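Cleaning the shared parts of the building: frequently asked questions

Flinach House residents' pages – Last updated June 7, 2024

These are the questions that come through the letterbox of the office most often, tidied up a little and with the swearing removed. They cover the stairs, landings, hallways and bin room. For what goes on behind your own front door, you are on your own.
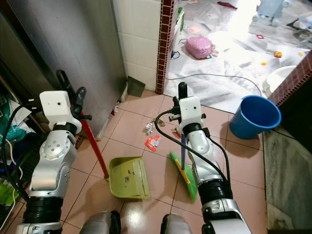
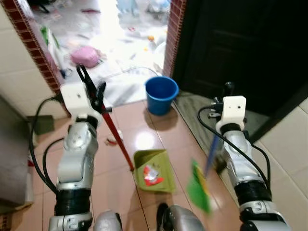 Green dustpan, tiled floor.

Who cleans the shared hallways?

Jorport, the contractor, does the entrance hall, the stairs and every landing once a week. Between visits, each floor is expected to deal with its own crumbs, leaves and pizza leaflets. There is no rota. We had a rota. It was taken down and used to write a complaint about the rota.

When do they come?

Tuesday mornings. If Tuesday is a bank holiday they come the day after, and if the day after is also a bank holiday it is Christmas and you should be eating something. The only planned gap is in December, when there is no visit in the last week. The bins are still emptied.

I saw the cleaner walk straight past a mark on the wall. Is that allowed?

Yes. The weekly clean covers floors, handrails, door handles and the glass in the front door. Walls are done twice a year. Ceilings are done when somebody finally looks up. If the mark is something nasty, report it and it will be treated as a spill.

What counts as a spill?

Anything that someone could slip on or that you would not want to explain to a visitor. Mop it up if it's yours. If it isn't, or you can't, ring the office and we'll send someone the same working day. A bag of compost dropped from the top landing counts as a spill. So does the compost that travelled down the other flights.

Is there a shared brush and dustpan I can borrow?

There is a cupboard on the ground floor, to the left of the meters, with brushes, a dustpan, a mop and a bucket. Your front door key opens it. Please bring things back the same day and empty the dustpan before you do. The cupboard is not a second bin room, however strongly it may start to resemble one.

Can I leave my shoes outside my door?

One pair on a mat is fine. The fire officer's view is that a hallway is a way out, and a boot rack the length of a canoe makes it less of one. Prams, bikes and actual canoes go in the store at the back.

What about doormats?

Keep them flat, rubber-backed and no wider than your doorway. Jorport will lift a mat to clean under it. They won't shake it, and they'd like you to know that they have noticed.

What happens to things left in the hall?

A polite note goes on the item. After 8 days it goes to the store, and after that to the charity shop if the charity shop will have it. The exercise bike was refused on two separate visits, so please stop donating it to the landing.

How much of my service charge goes on cleaning?

Each flat pays £114 a year towards it, collected with everything else in two halves. That covers the weekly clean, the walls and supplies for the cupboard. It doesn't cover carpets, as we haven't got any, though we are still asked about them every spring.

The floor smells of pine. Can it smell of something else?

It could smell of lemon. We tried lemon. Opinion on the second floor was so strong that we went back to pine, and there we intend to stay.

Weren't we changing contractors?

We asked Hung and Dorkgate for prices last year. Hung was dearer and wanted to come on Sundays at seven in the morning. Dorkgate sent a very handsome brochure and then no price. Jorport's contract has been renewed for 2 years, with the bin room floor added.

How do I complain?

In writing, through the office letterbox, with your flat number and what you saw and where. "The usual place" is not enough. Photographs are welcome – please check your thumb isn't over the lens. We reply within ten working days, or sooner if it's about the exercise bike.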